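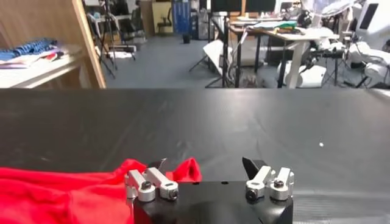 Last ferry to Gullari. 2 minutes. She ran.

Bag open, shoe half off, the ticket in her teeth – platform, ramp, the man with the rope already bending down. Wait! He didnt look up.

Her mother's house was 140 steps above the harbor. Sold now. Keys due by midnight, and one box still in the attic, letters mostly, tied with kitchen string.

She jumped. Landed badly. Somebody laughed, somebody gave her a seat.

Then the water, black, and teh lights of Flondilard going small behind her. She counted her money. 50 and some coins. Enough for a cab up the hill – not enough to come back.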